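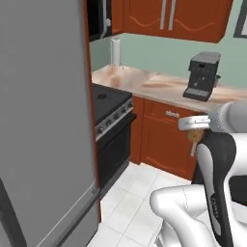 Última modificación: 20 de abril de 2020

Inicio | Charlas | Notas | Equipo | Contacto

Buscar en el sitio

Notas para la charla: recoger ejemplos en cocinas simuladas
Siiri Hakala, grupo Koduvis

Empezar sin presentación larga. Decir qué hacemos: grabamos tareas de cocina en simulación, con una persona que maneja el brazo a distancia, y con esas grabaciones entrenamos la política. La charla trata de las grabaciones. Del entrenamiento habla Venkatesh Chowdary después del descanso.

Primera diapositiva. Dejarla puesta mientras explico el entorno. Nevera, cocina negra, encimera con la cafetera, armarios de madera y el brazo blanco entrando por la derecha. Señalar que la nevera tapa parte del horno. Esas oclusiones las conservamos, no movemos la vista para limpiarlas.

Cifras. En la primera ronda grabamos 379 episodios y nos quedamos con 255. Explicar el descarte antes de que lo pregunten:
– episodios en los que el operador se detiene demasiado tiempo a mitad de la tarea
– objetos que atraviesan una superficie por un fallo de contacto
– instrucción escrita que no corresponde a lo que se hizo

El tercer motivo fue el más frecuente. Lempi Kauppinen revisó las instrucciones una por una y propuso escribirlas después de grabar, viendo el episodio entero. Desde entonces lo hacemos así.

Hablar del mando. Usamos el programa Mudden, con 2 operadores por turno. Cada operador tarda aproximadamente 6 episodios en acostumbrarse a una cocina nueva, y esos los guardamos aparte. No los borramos – Elsa Partanen quiere probar si sirven como ejemplos de corrección.

Pasar a la segunda diapositiva al hablar de armarios.
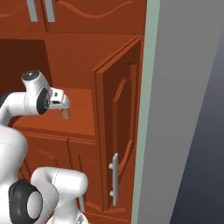
Brazo y pinza delante del compartimento abierto, con la puerta alta abierta a la derecha.

Comentar el espacio. La puerta abierta limita el recorrido por ese lado y el estante queda detrás y debajo de la pinza. Un operador con práctica acerca primero la muñeca y luego corrige la altura. Los nuevos intentan las dos cosas a la vez y chocan con el borde del estante. Los choques leves se quedan en el conjunto, marcados con una etiqueta.

Variación. Entre episodios cambiamos la posición inicial del objeto y la base del brazo. La textura de los armarios se cambia por lotes. Venla Eskola lleva la tabla de combinaciones; si piden detalles, remitir a ella.

Si queda tiempo, contar el caso de Prevthorpe: allí grabaron siempre con el brazo en la misma postura de salida y la política fallaba al moverlo un poco. Si no queda, saltar a preguntas.

Pregunta probable: por qué no grabar todo con un robot real. Respuesta corta: también lo hacemos, pero en otra serie, y los resultados conjuntos no estarán hasta agosto. No adelantar números.

Compartir 6 | Comentarios 2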